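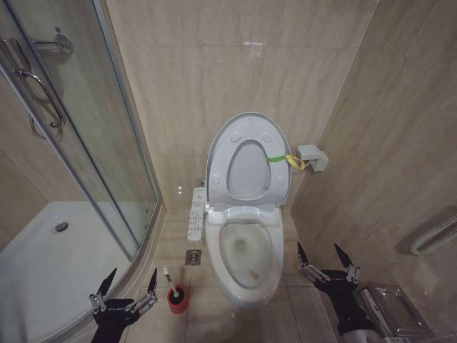 Yasmine El Khatib wrote:
The refill is probably a symptom. A fill valve that shuts slowly can't produce a bang like that by itself, so before you buy anything, put a gauge on a hose bib and read the static pressure with everything closed. Leave it on overnight if the gauge has a lazy hand that holds the maximum. Daytime readings are close to useless on a municipal main.

Home Forums Water & Drains Heating Unanswered Members

Search threads and posts Go

Reading time: 5 min

tpramanik
OK, gauge went on Sunday evening. With everything closed it sat at a reasonable number until bedtime, and the lazy hand was at 100 psi in the morning. The house is at the low end of Podham, and the tank is up the hill on the Flokthorpe side, so I suppose that's where the head comes from.

For anyone joining: single bang, sometimes a double, in the wall between the bathroom and the laundry closet. Copper, half inch branches off a three quarter trunk. It happens when the washer solenoid closes and when the toilet finishes filling. It never happens on the kitchen faucet unless somebody slaps the lever down.

ledgerline
Fit an arrester at the washer box, the screw-on kind, one on hot and one on cold. Ten minutes per side and no soldering. Washers are the cause of this nine times out of ten and everything else in the house just rattles along with them.

Yasmine El Khatib
I disagree with doing that first. An arrester absorbs the surge. It does nothing about the static pressure, and at 100 psi he is over what most codes allow inside a dwelling. Relief valve, supply hoses, the fill valve itself, all of it is being worked harder than it was designed for. Regulator first, then see what noise is left.

ledgerline
Surge depends on how fast the water is moving when it's stopped. It doesn't depend on the static number. You can get hammer at low pressure too.

Yasmine El Khatib
True, and what sets the velocity at an open solenoid? The pressure difference across it. Drop the supply and the flow drops, so the column is moving slower when the valve shuts. The two are tied together in any real house.

ledgerline
Fair, though flow goes with the square root. You don't get as much back as people think. Washer solenoids also have flow restrictors in them, so on that branch you may get next to nothing.

copperhead_b
Has anyone asked about the straps? A double bang sounds to me like pipe hitting a stud and coming back. If there's a long horizontal run with no support you'll hear it at any pressure. Where's the access panel?

tpramanik
Access is from the laundry closet side only. I took the panel off and can see both branches going up, plus the tee for the toilet. The cold has a capped vertical stub above the tee, a foot or so long. Is that the old style air chamber?

copperhead_b
Yes. It will be full of water by now. Shut the main, open the lowest faucet and the highest one, let it drain completely, close up and refill slowly. If the noise goes away for a few weeks and creeps back, you've confirmed it was the chamber. Costs nothing.

Yasmine El Khatib
Worth doing as a test. I wouldn't call it a repair. The air dissolves back into the water, faster at high pressure.

tpramanik
Drained and refilled. Toilet bang is gone. Washer bang is still there, duller. So that's two separate things, or one thing at two strengths.

I also went through the loose parts while the water was off. The plastic pipe clips along the cold branch had opened up, and one came away with no effort. 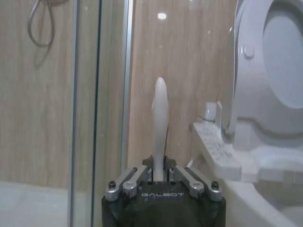
The next clip along was no better, so between the last sound one and the elbow there's a stretch of copper with nothing holding it. I can move it with one finger until it touches the stud. There's a polished spot on the wood where it has been touching for a while.

copperhead_b
There's your second bang. Use cushioned clamps, the split ring type with the rubber liner. Snug enough to stop it moving sideways, but hot lines need to slide a little or you'll trade the bang for a tick every time someone showers.

ledgerline
And two arresters at the washer. I'm not letting go of it.

tpramanik
Quote from Cassim for the regulator is 400 installed, with a Hikora brass unit, union on both ends. They want extra for a thermal expansion tank. Is the tank an upsell?

Yasmine El Khatib
No. Many regulators act as a check valve, so once it's in, the heated water has nowhere to expand back to. You'd see pressure climb after every long draw of hot water and the relief valve might start weeping. Ask whether the Hikora has a built-in bypass. Even if it does, the bypass only opens when house pressure exceeds street pressure, and your street is at 100 overnight, so it would be no help to you.

ledgerline
Agree on the tank. Set the air charge to match the regulator setting before it's connected, with the tank empty. Installers skip this.

tpramanik
Regulator and tank went in, clamps on all 3 unsupported runs. Lazy hand overnight now reads the same as the evening. Washer is down to a thud you need to be standing in the closet to hear. I'll leave the arresters off for the moment.

ledgerline
Put them on. That thud is still the solenoid.

Yasmine El Khatib
I'd live with it for a month first and recheck the gauge in April when the district flushes the mains. Thread title should probably be changed to include "high static pressure" so it comes up in search.

Tharindu Pramanik
Same person as tpramanik, I'm logged in on the other account. Title edited. Does the strainer screen in the regulator need cleaning after they flush, or only if flow drops off?

copperhead_b
Check it after. There's usually grit.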